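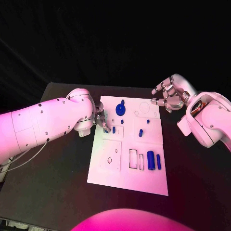

About Wullano Sound

Wullano is a post-production sound house in a former carpet warehouse. We mix, edit and record sound for television drama, documentaries and the sort of low-budget feature where the director also drives the van.

We began with one room, a second-hand desk and a kettle that could be heard on every dialogue take until August of our first year. The kettle has since moved down the corridor. The one room has become 2 mixing suites, a voice booth and a Foley stage with 11 floor surfaces, including gravel, parquet and a square of lino that has played hospitals in more series than most actors.

What we do

Dialogue editing is the bulk of it. If your lead whispered her best scene next to a generator, send it over and we will see what can be saved. We also do sound design, ADR, Foley and final mixes, and we deliver to whatever specification the broadcaster has changed its mind about this week.

The Skusell library

Skusell is our own effects library, recorded by us over many wet weekends. It currently holds 3911 sounds, 200 of them doors. Clients working with us can use any of it at no extra charge. Everybody else can take out a licence, and quite a few do, mostly for the doors.

Gekora and El-Sayed

Gekora is the name on the small suite, El-Sayed the name on the large one. Gekora suits editing, radio drama and anyone who likes a window. El-Sayed has the big screen, the good sofa and a thermostat we ask you not to touch.

Working with us

We quote for the whole job and stick to it, unless the film gets longer, as films do. Students and first-time directors can ask about evening rates, which are lower and come with worse biscuits.

Visits are welcome by appointment. Use the side entrance – the front one still says Carpets, and still gets the occasional customer.

Page last updated 22 May 2025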